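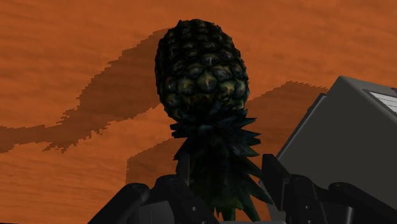
Budget for first cell, pineapple line: gripper now or simulation first?

packhall_zimska
Good morning to all. I am responsible for the equipment plan at a fruit packing hall in Zimska. We want one robot cell which takes pineapples from a table and puts them in cartons. The arm is already approved. What is still open is the gripper and the software, and I must hand in the final budget in August.

I have two offers for the gripper. Gilmartin asks 1,582 euros for a finger gripper with spare pads. Prevesora has a soft gripper, more expensive, and the price includes a visit for installation. A colleague from the office wants that we also pay for simulation, 153 euros per month, and that we buy no gripper before it gives good results. I am not sure if this is a wise order of things. How did you plan it?

beltdrive_77
Buy the cheap gripper. For the price of ten or eleven months of simulation you have real fingers on a real arm. Fruit is never the same twice and the model will not teach you this.

kilo_crate
I do not agree with beltdrive. We did four weeks in simulation before we ordered, and we learned that our fingers were too short for the product. It would have been a return shipment and a month of waiting. For me the monthly price was well spent.

packhall_zimska
Thank you both. kilo_crate, was it also for fruit with leaves? This is my main worry. With the crown down and the fingers closed on the leaves, the simulation can report a grasp, but I do not know if the leaves in the program bend or tear like leaves. Our customers send back cartons with damaged crowns.

kilo_crate
No, we have melons. I admit this is easier. For leaves I would not trust the contact too much. I would use the simulation for reach and for collisions with whatever stands beside the fruit, and decide the grip itself with a test on real product.

beltdrive_77
So you pay for a program and then you test with real fruit anyway. This is my point.

oldgearbox
You are both a little right. Please ask the two suppliers for a loan. Gilmartin lent us a gripper against a deposit of 400, returned in full when we sent it back clean. With Prevesora I have no experience. Take the loan and one crate of your ugliest pineapples, and write down for every one where it was held, by the body or by the crown. After this you will have an argument for your director.

Another thing, which people forget in the budget: the adapter plate, the cable and the cleaning. If the gripper is not made for washing, you will need covers, and covers are changed often. Put them on a separate line so they are not cut together with something else.

jinitz_user
I can add something about simulation. We use Jinitz. The textures are quite rough and the shadows have steps like stairs, so if you plan to train a camera on it, calculate extra time for real pictures. For motion planning this did not matter to us. Also please ask if the license is for one seat or for the whole company. We needed 2 seats and had budgeted one.

packhall_zimska
Very useful, I did not think about the seats. Would you pay monthly or for the year?

jinitz_user
Monthly in your situation. You can stop after the gripper is chosen.

beltdrive_77
If it is three months and then stop, I can live with it. I still would order the Gilmartin today.

packhall_zimska
I have now written to both suppliers about a loan. In the draft budget I put three months of simulation, the deposit, the plate and cable, and covers on their own line. The gripper line stays at the higher price until the test is done. If somebody has held pineapples by the crown in daily production, please write how many leaves you lost, I would like to have it before the meeting.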